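Reading Serial Manga — Session 8 notes
Tutor: Ashton Whitelaw
(typed up from my cards, sorry for the state of them)

Topic: the long middle. What a weekly series does between the set-up and the ending, and why so many readers drop off there.

Before you start: you should have read volumes 1 and 2 of Werkent. If you've only read 1, skip section 4 for now, there are spoilers. Loan Khúc's chapter on page turns is still on the reading list, do bring it.

1. Quick recap from last time

Weekly chapter = short. Most of the ones we look at run under twenty pages. Splash page, pick up from last week, one thing happens, hook. Very little room. A chapter that has to carry a flashback AND a fight usually does one of them badly.

Collected volume is a different object. Hooks that worked week to week can feel like hiccups when you read eight or nine in a row. Keep both in mind: the chapter reader and the volume reader. Same pages, different experience.

Terms you should have down by now:
Arc — a run of chapters with its own problem and its own end.
Beat — smallest unit of story change. Can be one panel.
Gutter — the space between panels. We did this in session 3.
Bridge chapter — sits between arcs. Often where the good character stuff hides.

2. Werkent, the harbour arc

Written and drawn by Sơn Mai, assistants credited from volume 2. Set in Letance, port city, built on top of an older one. Main character is Nông, apprentice lamp-keeper, fifteen at the start. The lamps keep the drowned quarter asleep. That's the whole engine. One goes out, something wakes up.

What to notice:

Up to the harbour arc every problem is one lamp, one night. Very tidy. Then the chapter where the harbour master turns off a whole row on purpose. From there the series can't go back to one-lamp stories, and I think Mai knows it, look how the page layouts loosen. Fewer six-panel grids. More tall panels down the outside edge.

Nông stops explaining things to us at the same moment. The narration boxes just stop. No announcement. Most of last year's group missed it on first read and then couldn't un-see it.

Question for pairs: who is telling the story after the boxes go? Is it still Nông's?

3. The middle problem

A long series has to do two jobs that fight each other. It has to keep the promise made in chapter one and it has to keep surprising people who have now read a lot of chapters. Too much promise, it goes stale. Too much surprise and readers feel they're in a different comic.

Common fixes, in the order I tend to see them:

The tournament. Gathers the whole cast in one place and gives each a turn. Cheap to set up. Hard to end, because everybody can see the bracket.

The time skip. New haircuts, new powers, old friends changed. Lets the author drop whatever wasn't working. Costs you the growing up, which may be what people came for.

The split. Lead goes off alone, side cast carry the book. Watch how many pages pass before the lead is back. Forty pages is nothing in a volume. Week by week it's long enough for readers to start complaining.

The reveal. Something in chapter one wasn't what it seemed. Best when it makes the early chapters better on a re-read. Worst when it makes them pointless.

Werkent uses the split and the reveal together, we'll come to that.

Hiếu Vương's essay (in the pack) argues the split only works if the lead has been TOO present before it. You need to be a bit tired of them. I half agree. Read it and see. He's good on rivals too but that's for session 10.

4. The split in volume 2 (SPOILERS)

Nông leaves Letance at night, by the salt road. We don't follow. We stay with Natell, who up to now has been the comic relief more or less, the lamp-oil seller with the bad knee. Now Natell is carrying the plot and has no idea about the lamps.

Look at:
— the first page without Nông on it. What's in the big panel?
— how Natell's jokes change. Same jokes! Same wording in two places. They land differently as no one is left to laugh.
— backgrounds. Mai draws the streets much emptier, hardly any crowd figures.
— sound effects. Nearly none untill the bell.

The bell is the reveal. It was in chapter one, top corner, panel two, and it has no clapper. If you've got the volume with you go back and check. So what has been ringing?

People get cross at this. I get it. But it was there on the page from the first week and I'd call that fair play.

Compare with number 972 on the archive list, the one-shot by Tùng Từ. Almost the same trick but done inside one chapter, with a clock. No time for you to forget the clock, so it comes across as clever and that's it. The Werkent one hurts. Distance does the work. This is my main point for today if you only write down one thing.

5. Drawing a crowd of characters

Short section, we ran out of time on it last year as well.

By the middle of a long series there are too many people. Reader has to know who's who in a tiny panel. So: silhouette, hair, clothing. Clothing is the easiest to change and artists are scared of changing it, for obvious reasons. A character in the same coat for years. When the coat finally comes off it means something, and the artist gets one go at that.

In Werkent it's the keeper's coat. Hung up in the lamp house at the end of volume 2. Last panel is the coat on its hook, no people. Try drawing that panel yourself from memory before you look again. Most people put Nông in the doorway. Nông isn't there. 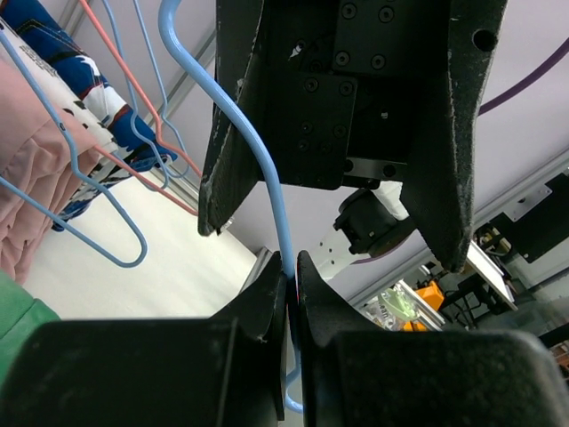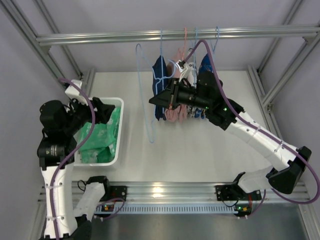 Exercise on this: take any character you know well. Draw them three times in solid black, no inside lines. Swap with your neighbour. If they can't name the character, what would you have to exaggerate? Ten minutes. Stick figures are fine, this isn't a drawing class.

Then the second half — same character, different clothes, still solid black. What's left? Usually posture. Natell's lean is the one to look at, weight always on the left leg, even in the far-off panels.

6. For next time

Read: Loan Khúc, the page turns chapter, second half. Hiếu Vương's essay if you haven't.
Read: the bridge chapter straight after the coat. Only the bridge chapter, don't run on please, I want to talk about it cold.

Write: one side, no more. Pick a long series you gave up on. Find the chapter where you stopped and say what it was doing. Was it one of the four fixes? Were you reading weekly or in volumes? "I got bored" is allowed as a starting point but say what the page was doing while you were bored.

Essay titles go up in May. You can propose your own, come and see me first, and not the night before.

Library has two copies of Werkent volume 2 and one of them is missing pages near the end so check which you've got. Archive one-shots can't be taken out, reading room only, closes at 5.

Session 9 is endings that came too early. Bring somthing that got cancelled.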